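Foro Macapagal > Cocina y despensa > ¿Fruta en la nevera o en la mesa?

trini_belmonte
En casa discutimos por esto cada semana. Yo dejo las naranjas fuera, sobre el mantel, y mi marido las mete todas en el cajón de abajo. ¿Vosotros qué hacéis?

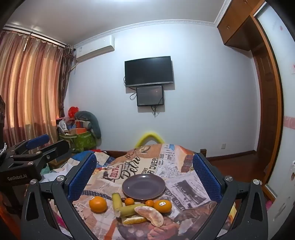
Respuestas (3)

Crisanto B.
Nevera siempre. Compro 10 kilos en Vadcombe en abril y fuera se me ponen blandas enseguida -- en el cajón me aguantan más de un mes.

divina65
Pues no estoy de acuerdo, Crisanto. Frías no saben a nada y para zumo dan menos. Yo las tengo en un plato y las voy gastando, las de Dole también, que traen la piel gruesa.

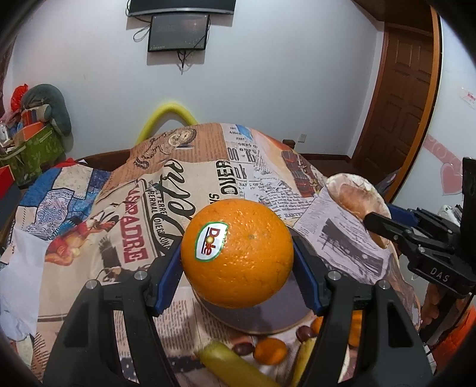 Lo que sí guardo en frío son las fresas, y sin lavar. Los plátanos jamás, ¡se ponen negros!

trini_belmonte
Divina, le he leído tu mensaje en voz alta y dice que le da igual, que el cajón es suyo. Probaremos mitad y mitad -- ya os contaré.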